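Brisascombe Linen Bank Extends Loan Service to Community Halls

The Brisascombe Linen Bank will widen its loan service in December, allowing community halls, schools and small clubs to borrow table linen at no charge. Until now the service has been open only to households arranging weddings, funerals and naming ceremonies. The change follows a review of last year's loans carried out by the town's Office of Shared Services.
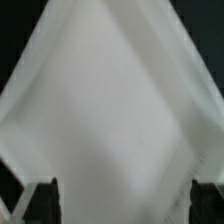
The linen bank holds 280 items, most of them tablecloths and napkins given by residents and by the former Jacobs Hotel. All stock is washed and pressed at the Gatitz laundry on Mill Road before it goes back on the shelf. Plain white cloths with a stitched hem, of the kind seen here, are requested more often than any other item, and the office intends to buy more of them before the winter season. Colored cloths will remain available in smaller numbers.

Under the new terms, a group may borrow up to 35 items at one time and keep them for four days. Borrowers are asked to shake out crumbs and return the linen unwashed — home detergents have caused yellowing in the past. Stains should be noted on the return slip.

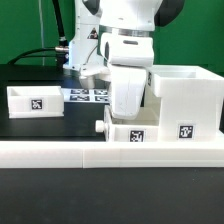
Will groups have to pay a deposit? Groups registered in Brisascombe will pay none, while those from outside the town will leave a deposit of 99 dollars, returned in full when the linen comes back.

The office has set aside 4,000 dollars for repairs and new stock. Part of that sum will pay for mending sessions led by Marietjie Matlala, who has repaired hems and replaced worn corners for the linen bank since it opened. The sessions will be held in the Erkitora building, on the ground floor, from 2 p.m. to 4 p.m.

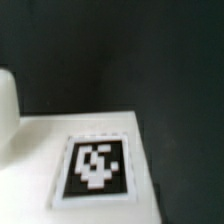

Hendrik Gumede welcomed the longer loan period but told the office that four days would still be tight for halls hosting events on both ends of a weekend, and he asked that extensions be granted by telephone. The office has agreed to consider such requests when no other booking is waiting.

Requests must reach the office at least ten days before the event. Late requests will be met only from stock already on the shelf.
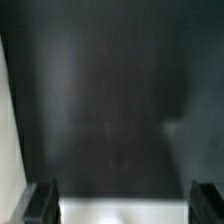
How to Apply

Forms are available at the front desk of the Erkitora building and at the public library. Completed forms should be addressed to Yolandi Adams, Office of Shared Services. Groups that borrowed under the earlier terms must register again.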